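Home Threads Topics About Log in

Thread: the basket

A basket came into my life in November and I have been reorganizing my apartment around it ever since. A thread, for anyone else who has lost an argument with home storage.

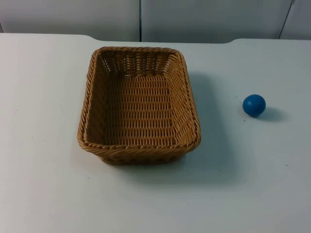 I'd gone to Willems for a shower curtain. I still don't have a shower curtain.

The tag said "bread basket." I don't serve bread in a basket. I eat bread over the sink like a raccoon with a lease. But it was on the clearance shelf and I have never once been normal near a clearance shelf.

Plan A was mail. You come in, you drop the mail in the woven basket, you are a person who has it together. By the end of the week it held three Jernbridge catalogs and a jury duty notice, and I had stopped seeing any of it.

A tray with sides is where paper goes to become next year's problem.

Plan B was fruit. Pears look wonderful on wicker. Pears also get a waffle print on the bottom if you leave them there, and then they leak through the waffle.

Cleaning pear out of a tight weave: old toothbrush, dish soap, one podcast. Do it the same day. I did it on day four – two podcasts.

Someone asked if it's real wicker. No idea. It's honey colored and has a fat braided rim, and that is where my expertise ends.

Plan C was remotes. I own more remotes than devices. One of them is for a Cevard fan I left behind two apartments ago and I'm still not ready to talk about it.

Then my sister's dog came to stay and everything on the coffee table became a chew toy by default, so the remotes went up high and the little blue ball became the only approved item at nose level.

Plan D, then: dog toys. In theory the toys live in the basket. In practice the basket stays empty and the ball lives next to it, or under the couch, or in my shoe at 6 a.m.

I looked up what a professional organizer charges. The nicest one in Zesasside wanted $400 for a "surface consultation." For $400 I will simply eat the mail.

Other thing I learned: if the sides slant in toward the bottom, measure the BOTTOM. I measured the rim, bought a liner to fit the rim, and now I own a liner with a lot of extra liner.

The liner cost more than the basket. Please don't do the math, I've been avoiding it myself.

Current status: basket on the white table, nothing in it. It looks great. Guests compliment it. One asked what it was for and I said "bread" with my whole chest.

Replies are open if you have a Plan E. Anyone who says "potpourri" gets muted.

We use cookies to remember your settings. Accept Manage

Contact Terms Back to top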